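Trumau FAQ - read before posting
38 comments · 11 shares

Updated 2018-04-27

Same questions keep turning up in the comments so putting them all in one place. Covers the main story up to the ferry. Mild spoilers for the Rilton chapter, nothing past it.

How long is it?

Depends how nosy you are. Main path only, you can be through the first two regions in a weekend. If you talk to everyone in Rilton and do the notice board, a lot longer. I did the notice board.

Do I need to have played the first game?

No. There's a recap in the menu under Archive. Skips the whole Allier business though, so when people get shirty with you about the bridge, that's why.

Which starting background should I pick?

Surveyor if it's your first go. You get the map markers early and a bonus on locked doors. Poacher is good later but the opening few hours are rough, and you can't buy arrows until you reach the market. Clerk is for people on a second run.

I'm stuck in the Rilton waterworks. The wheel won't turn.

You need the pin. It's on the ledge behind the pump room, jump from the broken pipe. Don't drain the lower tank first or the ledge is too high and you have to reload. Save before you go in - the autosave in there is at the wrong end of the corridor.

Can I miss Cele as a companion?

Yes, and loads of people do. She's at the Allier toll house, upstairs, only at night, and only before you hand the ledger in. Hand it in first and she leaves for good. You also need 200 coins or the toll pass. The pass is in the drawer in the room next door so don't pay.
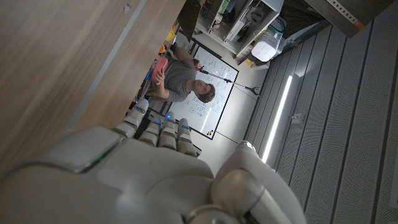
Cele's gear confuses people because her slots are not the same as yours. She can't wear rings at all. Gloves go in the arm slot, boots are locked until her second quest, and the cloak is cosmetic only. If you want to see what a glove does before buying, use the preview button and turn her round, as the back of the hand is where the game puts most of the detail. I like the pale segmented look best, white fingers with little blue lights in the seams, but the early stuff is all brown leather and you'll have to put up with that for a while. Stats first, looks later. Grip matters more than armour for her.

Does the ledger choice matter?

A bit. Magistrate gets you the better sword, ferryman gets you a shortcut and a nicer scene. Ending is the same either way as far as I can tell. Kyung-hwa Kwon in the comments says a line changes in the last conversation, havent checked.

Where do I find lamp oil?

Market, smithy, and the crates under the Rilton bridge. Crates refill when you sleep. Carry 4 bottles for the tunnels, more is just weight.

The ferry isn't there.

Ring the bell, then walk away up the hill. It won't come while you're stood on the jetty. Known bug since January. If it still doesn't show, save, quit to desktop, load. Fast travelling out and back works for some people but it ate one of my quests so your choice.

Is there a point of no return?

Yes, the ferry. Game does warn you but the wording is vauge. Finish the toll house, the notice board and the waterworks first. Anything in your stash at Rilton stays in Rilton, so empty it.

Controller or keyboard?

Controller for fights. Keyboard for the menus, they're horrible on a stick. You can swap mid game without restarting.

Can I change difficulty later?

Down, yes. Up, no. Hard gives you fewer healing herbs and that's mostly it - enemies hit the same from what I've seen.

Will you do a page for the island?

Working on it. Maps first, then the vault puzzle, then companions. Ask below if yours isn't covered and say which background you picked, otherwise I can't help.

Share · 11 shares
38 comments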